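**Friday, December 11, 2020, Irkton bench**

Good day! Walter Palomino came down from housekeeping at Tisano and stayed all afternoon, and I wish we'd had him here in June. He watched Jilo work on the nightstand and within minutes he was rewriting my task list. Bottles first, dishes second, drawers last, since that's how his crew does a room and they'd go nuts following it around in any other order.

Log is at 2,568 runs now, 1,272 of them with a drawer. Love seeing that number grow.

Big thing from Walter: his people don't mind handing over the bending. Low drawers are what hurts by the end of a shift. What they do want is to keep the last look at the room, and to be able to stop the arm without calling anyone. Ashraful is adding a pause button to the cart for that (draft to Siriwardena on Monday).

He also asked who trains the new hires if the easy rooms go to Jilo. No answer yet, but it's on the board.

To do:
- drawer left open = flag it, don't skip it
- crushed bottles, more of them
- bowl next to bottle, swap sides
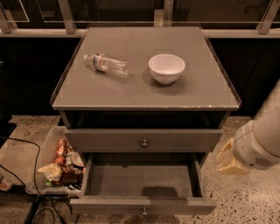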